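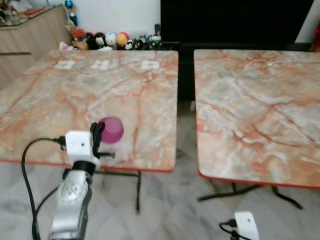 Figure 3.1 A purple plastic cup and a marble-patterned table top.

July 22, 2025
By the Galang Course Materials Group

Chapter 3: Surfaces and Finishes

Most of the things we touch in a day are covered by a finish. Paint, wax, glaze and printed film all sit on top of another material and change how it looks and wears. This chapter covers how finishes are chosen, how they fail, and how they are tested.

Stone patterns are among the oldest imitations. Painters copied marble on plaster and wood more than 2000 years ago, and the habit never died out. A printed pattern can be repeated cheaply, while a hand-painted one takes time and differs from piece to piece.
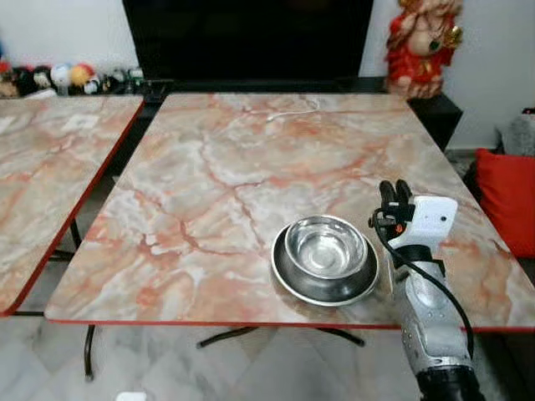
Gloss is a separate matter from pattern. A smooth surface sends light back in one main direction, so it looks shiny. A rough surface scatters light and looks matte. Fine scratches turn the first kind into the second, and cleaning powders are a common cause.

Section 3.2 explains the rub test. A weighted pad is moved back and forth 200 times over a sample, and the gloss is measured before and after. You will need about 10 samples for the class exercise. Keep your results, as they are used again in Chapter 5.

Search this book
Enter a keyword

Related chapters
Chapter 2: Wood, Metal and Plastic
Chapter 4: Adhesives
Chapter 5: Wear and Repair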